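Speaker notes: Learning to love the practice pad
Fledska skills evening, 13 April 2020

Slide 1. Welcome, thank the Graltcombe crew for the room. Say up front: tonight is all about suturing pads, and I could talk about them for hours (I have 9 slides' worth, but we're only doing 4!).

Ask who has practiced on a banana. Wait for the hands. Bananas are great, but a pad lets you go back to the same kind of cut again and again. 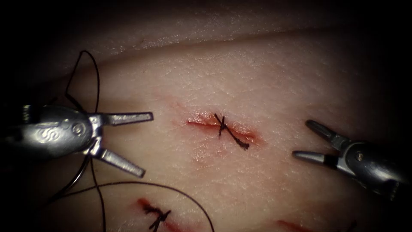
Slide 2. Talk about thread. Beginners leave too much of it lying around, and then it catches on everything. Pull through slowly, keep an eye on the tail, and start with a shorter length than you think you need. My first summer at Pustau I went through 200 lengths of thread and loved every minute.

Tell the Yüksel workshop story here if we're on time.

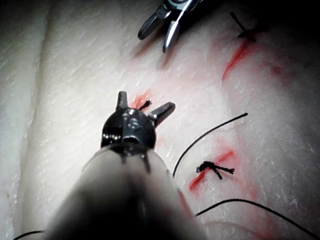 Practice pad with red markings and a tied black knot, top right.

Slide 3. The needle! Slow down for this one. Follow the curve and let the wrist do the turning. Pushing straight ahead drags the edges of the cut, and you'll feel it right away. Have them try the motion in the air, everybody, no needle yet.

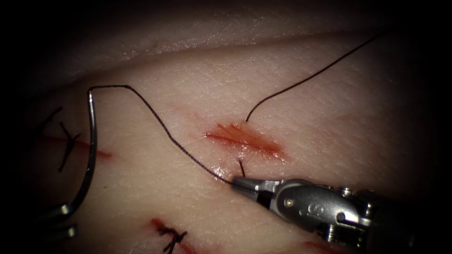

Then ask where they'd put the first stitch on a short cut. Let them argue a little, it's the best part of the evening.
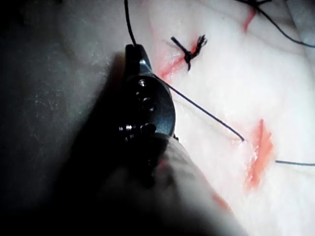
Slide 4. Knots, my favorite. Lay each throw down flat, snug it, and stop before the edges bunch up. Then look at your ends. The black knot across the red cut has short ends, one side a frayed little tuft, so use it to get people talking about how they trim. Hand out the pads and go around the tables.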